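Moving Our Club Site to a New Host

We began in May with a simple enough wish - to get the walking club's old website off a server that fell over every time somebody uploaded the newsletter. Gøran Fagerlund looked after the transfer and I rewrote the pages, and we both learned a good deal more about domain names than we had bargained for!

The old site had 322 pages, a good many of them copies of one another. After a long and rather pleasant afternoon with a pot of tea we had it down to 60, and everything in the menu now leads somewhere. 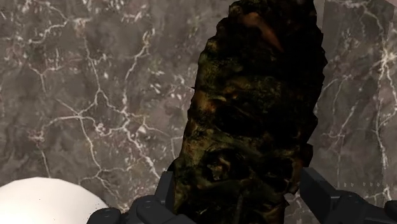
Choosing a package

We compared Zeva and Janent, both of which offered email and nightly backups. Zeva was cheaper in the first year, but Janent let us keep our old addresses without any fiddling, and our tutor, Emilian Manole, kindly reminded us to read the renewal price as well (we hadn't).

What we would change

Moving the mailboxes took far longer than the pages did. 52 members had to set up their passwords again, and next time we would write to them well beforehand. The booking form still needs a proper test on older phones, and Gøran has it on his list for next term.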